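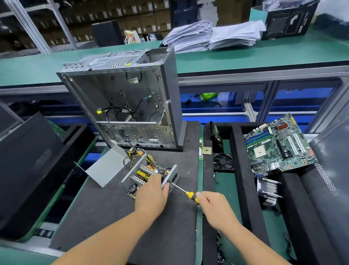 Workshop Safety Inspection -- Electronics Repair Room
Site: Altness Training Center, Wullham
Inspector: Darius Zamfir
Received by: Reijo Peltonen, Facilities
Date: 25 December 2023

1. Exits and aisles
Main door opens fully: Pass
Rear door opens fully: Fail
Comment: Door binds on the threshold strip. Strip to be refitted before the February term.

2. Fire equipment
Extinguishers in place and tagged: Pass
Blanket accessible: Pass
Comment: The tag on the unit by the sinks is hard to read. Replace at next service.

3. Electrical supply
Bench outlets tested: Pass, except bench 11
Emergency cutoff tested: Pass
Comment: Bench 11 trips under load. Outlet isolated and labeled. Rimetti to attend -- no use until signed off.

4. Bench work
Mats grounded: Pass
Equipment unplugged before covers are removed: Pass
Stored charge procedure posted: Fail
Comment: The posted sheet is the old edition. Power supplies may be opened only by staff on the Saha list.

5. Ventilation
Extractor fans running: Pass
Filters changed within 100 operating hours: Not verified
Comment: No log entries after the last change. Log to be kept at the fan switch.

6. Storage
Shelf load labels present: Pass
Solvents in locked cabinet: Pass
Comment: The top shelf is rated for 40 pounds. Move the spare transformers to floor level.

Result: Conditional pass. Items 1, 3, 4 and 5 remain open. Written confirmation of repairs goes to the inspector.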